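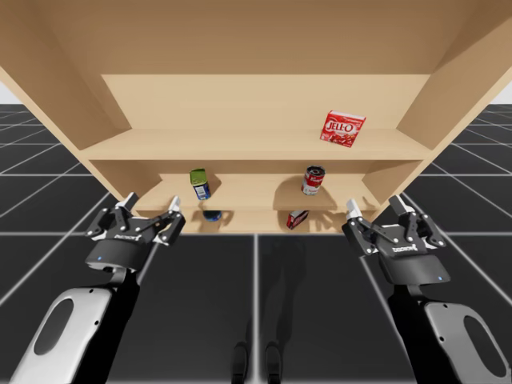

The shop workers of Bernel have left few traces in the written history of the town. The two older studies of local labour deal with the foundry and the rail yard, and the women who worked in the food shops appear there mainly as wives of the men on strike. One cause of this silence is the kind of work they did. A casting can be weighed and a wagon can be counted, but the labour of the shop floor was seen only when it was missing. When a single red box of Jell-O stands alone on an upper shelf, with bare wood on both sides of it (Figure 1), a customer sees a shortage of goods, while a former shelf filler sees an order that she would have to answer for. Several of the women I interviewed spoke in this way. They remembered gaps much better than they remembered full shelves, and they could still say who was blamed for them.

The present section looks at the Parkon stores in the years before and after the company bought the smaller Peda chain. I use three kinds of sources: the minutes of the shop workers' branch, the staff bulletin which Parkon gave out to all its stores, and the interviews. The minutes are the weakest of the three. They were kept by whoever was free that evening, and for long periods they record only who was present and what was paid for the hall. The bulletin is richer, but it was written by the management and must be read with this in mind. It likes to speak about "the Parkon family", an expression which no one in the interviews used without laughing.

Before the purchase, the Peda shops were small and the division of work in them was loose. The same woman could serve at the counter in the morning, fill shelves after lunch and wash the floor before closing. Wages were low, and nothing in my material suggests that the owners were more generous than others. What the workers valued was a certain control over the order of the day. One of them, who began at Peda at the age of sixteen, explained that she always did the heavy goods first, while her back was fresh, and left the tea and the packets for the last hour. "The manager did not know how we did it," she said, "and he did not ask."

Under Parkon this changed quickly. The company separated the tills from the floor, gave each group its own supervisor, and introduced a sheet on which the filling of every aisle had to be signed with the time. In May of the first year the branch discussed the sheets for a whole evening. The minutes give only one line to it, but four of my interviewees were in the room and their accounts agree on the main point. The older women did not object to working faster. They objected to signing. A signature made a gap on the shelf into a personal fault, even when the lorry had not come or when the storeroom was empty.

It would be easy to describe this as a simple case of deskilling, and earlier writers on retail work have often done so. I am not fully convinced. The till operators received some training that the Peda shops had never offered, and a few of them moved later into the wages office. For the floor staff, on the other hand, the loss was real. The two groups began to eat at different hours, and after some time they also began to vote differently. When the branch asked for support for an overtime ban, the tills were mostly against and the floor was mostly in favour. The ban lasted 10 days and ended with a small payment for late shifts. The sheets remained.

Essam Ghoneim, who drove a delivery lorry from the Jibrin depot and later became the branch secretary, saw this division as the main defeat of the period. In his interview he returned to it several times. The drivers, he said, had always been able to stop the stores if they wanted, but they thought of the shop women as people who worked for pocket money. He included himself in this criticism. At Jibrin there were 200 men on the books and most of them were in the union, whereas in the stores the membership was never stable – it rose before each dispute and fell again when the dues were collected. The depot did not join the overtime ban. Ghoneim believed that one morning without deliveries would have been enough, but this we cannot know.

The bulletin does not mention the ban at all. In the issue that covers those days there is a report on a darts evening and a notice that the company now employed 1,000 people. I quote this figure with some caution, as the bulletin does not say if part-time workers are included, and the question matters a great deal for my argument. Most of the floor staff worked part-time. If they were left out, then the women who filled the shelves were missing from the company's own picture of itself in the same way as they are missing from the older histories of the town. The wages books, which could settle the matter, were kept at Jibrin until the depot closed, and I have not been able to find where they were taken afterwards.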